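朝ごはんのあとの洗いもの、水切りかごの置き方で片づくスピードがぜんぜん違うんです!というわけで今日は、うちでやっている「テーブルの上に小さな水切りコーナーを作る」やり方を書いてみますね。

うちの台所は流しの横がとにかくせまくて、大きなかごを置くとまな板の場所がなくなります。それで思い切って、かごを木のテーブルに引っ越しさせました。

用意するのは、お皿を立てられる水切りラック、カトラリー用の小さなワイヤーかご、吸水マット、ふきんが2枚。私はラックとマットを合わせて2,142円でそろえました。かごは別で498円(安い!)。

まずテーブルをからぶきして、ラックの場所を決めます。壁と平行にきっちり置きたくなるんですが、私のおすすめはちょっと斜め。手前からお皿がすっと差しこめて、奥に置いたものにも手が届きやすくなりますよ〜。 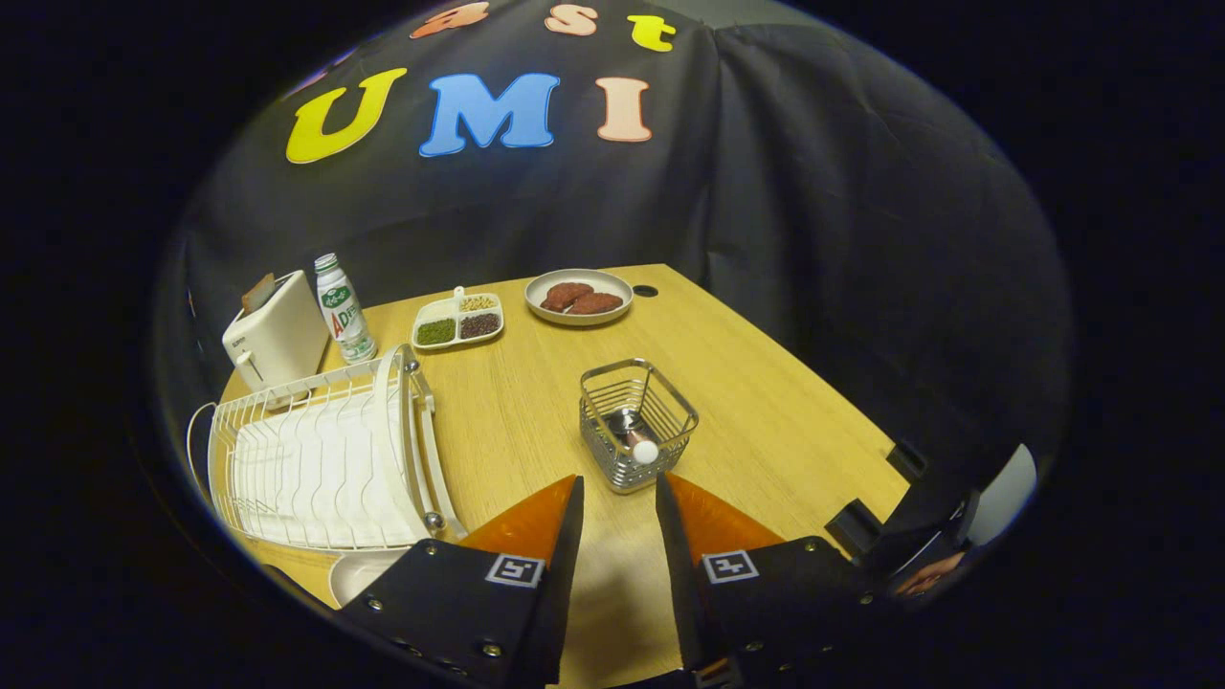

白いラックは左に斜め置き、小さなワイヤーかごはテーブルの上に

次は小さいかごの位置です。ラックにくっつけないで、少し離して置いてみてください。ラックのお皿を取るときに、ひじがスプーンに当たってガシャン!というのが減ります。うちは前にこれで5回くらい…いえ、もっとやってますね。

お皿は大きいものを奥、小皿を手前に。スロットをひとつ飛ばしで使うと風が通って、うちではふきんの出番が半分になりました。数が多い日は、先に大皿だけ拭いてしまってから小皿を並べます。

トースターを同じテーブルで使っている方は、電源コードの通り道だけ先に確認を。ラックからしずくが落ちる側にコードを回さないこと。ぬれた手でプラグをさわるのもなしですよ。パンくずの掃除は、トースターが冷めてプラグを抜いてからにしてくださいね。

飲みものも、つい置きっぱなしになりますよね。私はラックの奥を「飲みかけの定位置」にしています。手前に置くと、お皿を出すたびに倒すので(経験者です)。

最後にマットをはずして干し、テーブルを乾いたふきんでもう一度。木のテーブルは水のあとが残りやすいので、夜寝る前にもさっと見ています。マットの洗い替えは、来月もう1枚買い足す予定です。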